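Wostari Beverage Supply: Progress Report to the Program Manager
Prepared by Laimutė Kivi, operations
26 January 2025

1. Status

Work on the central stockroom for cafe consumables is on schedule. The grant covers the racking, the item catalog and the first round of deliveries to member cafes. Racking is complete. The catalog is in its second revision, and deliveries to the first six cafes have started.

2. Catalog

The catalog now holds 144 line items, covering hot cups, cold cups, lids, straws, filters and cleaning tablets. Duplicate entries from the old spreadsheets have been merged. Lid sizes were the main source of errors – two suppliers used the same code for different rim diameters – and Gediminas Urbonaitė has issued new codes for all lids. Cafes may order under the old codes until the end of June.

3. Stock and storage

Opening stock of the standard hot cup was set at 4,000 sleeves. Cold cups are held at a lower level until summer demand is known. Paper goods are stored on the upper racks and syrups at floor level. The door seal on the dry store was replaced under the maintenance line, with no effect on the equipment budget.
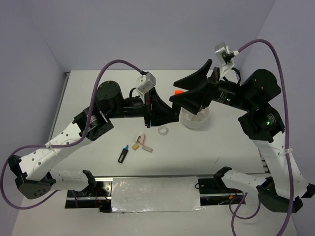
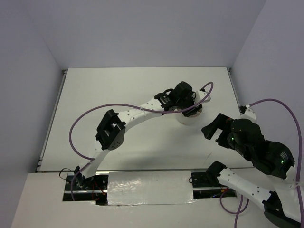
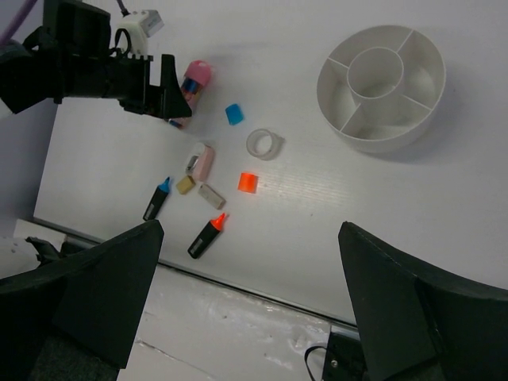

Tabletop work area. First two: both arms over the white board. Last: grippers and a pink-capped marker.

4. Brewers and grinders

Valdis Kazlauskienė has inspected the loan brewers. Two need new spray heads and are off the loan list. The parts are on order from Vasiliauskas. Grinder burrs will be checked at the same visit to save a second call-out. Descaling records are now kept with each machine and copied to the office monthly.

5. Deliveries

The route is run as a single loop, starting with the cafes that open earliest. Short deliveries were traced to picking from the wrong lid bin. Bin labels have been reprinted in larger type. Rūta Jaunzems is collecting signed delivery notes and will report the error rate in the next period.

6. Budget

Spending on racking and labels is closed. The parts order falls under equipment repair. We request approval to move the unspent racking balance to freight, as pallet charges were higher than planned. No change to the total is requested.

7. Next period

Complete the brewer repairs. Issue the third catalog revision with case weights added. Agree minimum order quantities with the member cafes. Gaurav Tyagi will send the revised freight schedule separately.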